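How to oil a scratched wooden table (the quick way)

Updated 26 September 2021

Right, lots of you asking, so quick one before I go out. Works on solid wood tops that have gone dull and scratchy. Not for varnished ones, those need stripping first and thats another page.

What you need:
Sandpaper, 120 and 240 grit
Tin of hard wax oil (I use Mirani, Claltar is fine too, bit smellier)
Lint-free cloths, old T-shirts do
Gloves
A mask

Step 1. Clear it and wash it
Everything off. Warm water, drop of washing-up liquid, wrung-out cloth. Don't soak it. Leave overnight if you can, couple of hours if you can't.
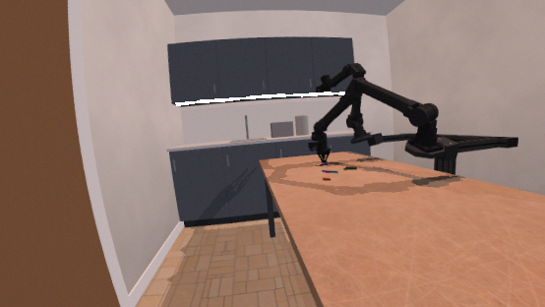 Step 2. Check what's on there already
Drip of water somewhere out of sight. Soaks in and goes dark = bare or old oil, carry on. Sits there in a bead = there's still a finish on it. More sanding for you, sorry.

Step 3. Sand
120 first, WITH the grain. Never across, never in circles. Then 240, light hand. Mine took more than 10 minutes a side, small table. Fine scratches go quickly, deep gouges I leave. Life's too short. 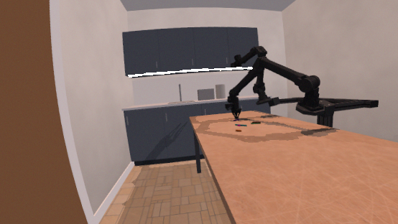
Fine criss-cross scratch-like lines on an orange-brown top

Hoover the dust, then wipe with a barely damp cloth. Let it dry. Dust left in the oil dries like grit and you'll be back to step 3.

Step 4. First coat
Stir the tin, don't shake. Thin coat, thinner than you think. Rub in with the grain, wait 10 minutes, wipe off everything that hasn't soaked in. Any sticky patches now will be sticky in October.

Step 5. Wait, then second coat
Overnight with a window open. Quick rub with the 240, wipe, same again. Two coats is plenty, three if its a kitchen table. 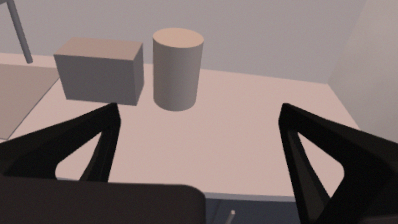 Keep hot mugs off for a week. No spray polish, ever.

IMPORTANT: oily rags can catch fire by themselves. Lay them flat outside to dry, dont ball them up in the bin.

Next time: wobbly legs.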